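Reading Ruth aloud over several weeks - how should the chapters be divided?
Posted by Dalal Zein

Our study group at Ustdale will read the Book of Ruth in December. We have 8 members and one hour per meeting. Should each chapter have its own meeting, or may chapters one and two be joined?

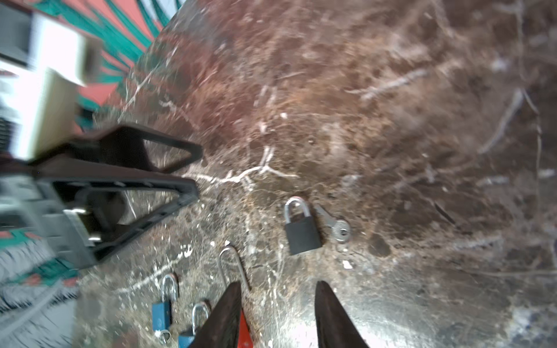 Dark stone tabletop with pale veining

Naveed Bangash
One chapter per meeting is advised. Chapter one contains the famine, three deaths and the return to Bethlehem, and readers need time with Naomi's grief before they reach the barley fields. Please ask members to read Judges 21 beforehand, as Ruth is set in the same period.
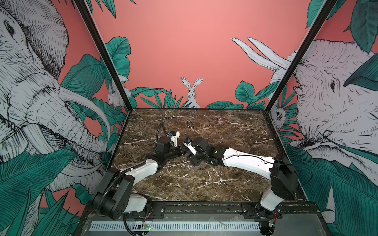
Members should also be given the rules on gleaning in Leviticus 19 - without them, the kindness of Boaz in chapter two is easily misread. Allow 10 minutes for this.

Yuzhen Bai
We joined one and two at Oseck and it was fine. Chapter four needs the most time, particularly the matter of the sandal.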